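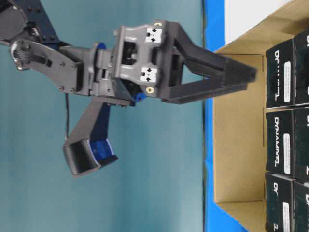 Page 69

**January 27, 2020**

The day was given over to the box task. The arm is to take small black product boxes from an open cardboard box and set them in the white tray, and the learning system is to be given as many good examples of this as the team can supply. I was asked by the Udville office to keep a daily record in plain words for the period of collection, and I shall try to hold to that.

The count at the close of yesterday's work was 1,606 accepted examples for all tasks. Of these, 738 belong to the box task. The remainder are older material from the cup and cloth tasks, which Bretetti has agreed to keep but does not wish to extend before February. I have entered both figures in the shared register and signed for them.

The morning began with a review of the written procedure. It had grown to four pages and the operators had stopped reading past the second. I reduced it to the following, which was read aloud and accepted:

- Start each example with the jaws closed and the arm clear of the cardboard.
- Approach from above and open the jaws only when the tips are over the chosen box.
- Lift straight up until the box clears its neighbors.
- Set the box down in the white tray and release. Do not drop it.
- Return to the start position before the recording is stopped.

The last point caused some discussion. Under the old procedure the recording ended at release, and the system learned to wait over the tray with its jaws open. Including the return adds time to every example. I have ruled that it stays in.

The close packing of the product boxes is the main difficulty of the task. Where they stand side by side with only a thin seam between them, there is little room for a finger on either side. An operator can deal with this by tipping a box slightly before closing on it, or by starting with one at the end of a row. Both methods are permitted. What I have asked is that an operator choose one method and keep to it for a full set of 10, so that the records may be sorted by method afterward if Plotico requests it. Mixed sets are to be marked as mixed and kept apart.

We also settled the question of failed attempts. A recording in which a box is dropped outside the tray is to be rejected. A recording in which the first grasp slips and the second succeeds is to be kept and given the label "recovered." Adeyemi's guidance on this point was unclear – the January note says one thing and the appendix another – and I have written to them for a ruling. Until an answer is received, recovered examples will be stored under their own heading and will not be counted toward the target.

Work was stopped for part of the late morning while the clocks on the recording machines were brought into agreement. The difference between them was small, but it was enough to place the arm's reported position slightly behind the pictures. I have asked that the check be made at the start of each session and after the midday break, and that the result be written down even when no fault is found.

The afternoon was spent on varied starting layouts. It is of little use to the system if every example begins with the same rows filled. The layout sheet now lists full rows, part rows, and rows with one place missing, and the operator draws from it before each set. The cardboard itself may also be moved a short distance or turned a little between sets. It may not be moved during one.

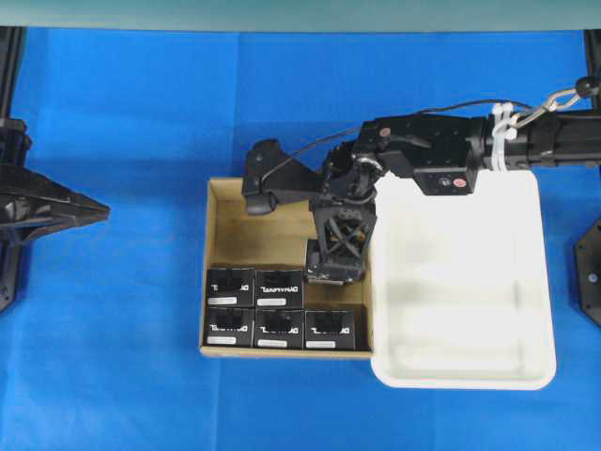
Murray Lapointe asked that it be entered here that he does not agree with the present order of picking. In his view, a system that is always shown the easy box first will learn to look for the easy box, and will be of no help to anyone when the easy box is missing. He would have the operator told which box to take, by row and place, before each example begins, and he would accept a slower rate in return.

I consider the objection a fair one. My reply was that the operators are still new to the task, and that a named box at the far side of a tight row would produce a good many rejected recordings this week. We agreed on a trial. Two sets tomorrow will be done with the box named beforehand, and the rest as now. The two kinds will be compared for length and for the share rejected, and the result will be sent to Bretetti with both our names on it.

Other matters, for the record:

The label list has been shortened. "Hesitation" has been removed, as no two reviewers applied it in the same way.

Storage was raised again. The second drive is to be copied tonight and the copy checked before anything is cleared from the first.

The request for a third shift was refused. I believe this was correct – the reviewers are already behind the operators, and unreviewed examples are of no value to the people waiting for them.

Today's recordings have not yet been reviewed and are therefore not added to the count above. The procedure sheet is to be reprinted with the new wording on the return movement, and the old copies withdrawn from both stations before the first set tomorrow.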